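309 partages · 14 commentaires

Les robots vont-ils ranger ta chambre ? On est allés voir

Un vendredi de septembre, l'atelier Skanel a ouvert ses portes aux curieux. Sur l'affiche, il était écrit en grosses lettres : « Venez rencontrer les robots qui pensent ! » Qui pensent, vraiment ? On a pris un carnet et on y est allés pour vérifier.

D'abord, c'est quoi un robot ? C'est une machine qui reçoit des ordres d'un programme et qui bouge toute seule pour les suivre. Un lave-linge suit aussi un programme, et personne ne dit qu'il réfléchit. Alors méfie-toi quand on te parle d'une machine « intelligente ». Demande toujours ce qu'elle sait faire, et ce qu'elle ne sait pas faire.

Pour bouger, un bras robot utilise des servomoteurs. Ce sont de petits moteurs qui tournent jusqu'à une position précise, puis s'arrêtent. Chez toi, ce sont les muscles qui font plier le coude et le poignet. Au bout du bras, il y a une pince. Elle remplace la main, mais elle ne sent pas si une fraise est mûre ou si un verre est fragile, sauf si on lui ajoute des capteurs, et encore !

La démonstration s'appelait Zestunex. Un nom de fusée pour un exercice que ta petite cousine de 2 ans réussit entre deux biscuits : s'occuper de 4 cubes, avec une assiette et un bac. 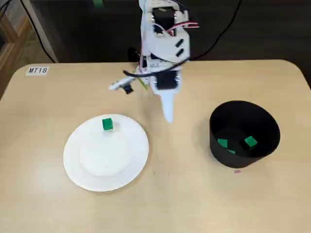 Le bras blanc et sa pince, entre l'assiette et le bac noir. Trois cubes verts sont dans le bac, un autre est sur l'assiette.

On a demandé ce qui se passerait avec une chaussette à la place d'un cube. Réponse : « Il faudrait l'entraîner pour ça. » Et si on éteint la lumière ? « Ah, là, non. » Voilà des réponses qu'on aurait aimé lire sur l'affiche.

Est-ce que c'est nul, alors ? Non. Attraper un objet sans le rater est difficile pour une machine, et des gens y travaillent sérieusement. Mais entre un cube et une chambre en désordre, il reste beaucoup de chemin. En attendant, tes chaussettes sont toujours par terre.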